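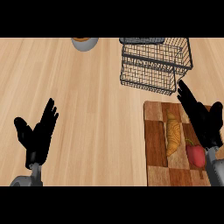 The equipment lead at Vusar started with the spreadsheet. "We had 43 lines in the first draft and only one of them was the robot," she said. The rest was hands, spare fingers, software seats, floor work and training hours.

Vusar prepares food orders for office kitchens and wants a two-armed machine on its packing tables next year. In April it asked Gaillard and Nollix for quotes. Gaillard priced the arms and hands together. Nollix split them, and its hands came to 59 percent of the total.

"That got our attention," she said. "Hands wear out. I need to know what a replacement costs in year two, and one quote didn't say."

Before any order goes in, the team is running its table tasks in simulation using a package called Unano. The list has 50 tasks, mostly moving bread and produce between boards, bowls and baskets. Seven are marked as must-pass.

"A croissant is a fair test," she said. "If you budget for a gripper that crushes pastry, you buy it twice."

She has asked for a two-year lease with an option to buy. Finance would prefer to purchase outright, and the two sides meet again after the next round of quotes. Installation has its own budget line, which she expects to go up.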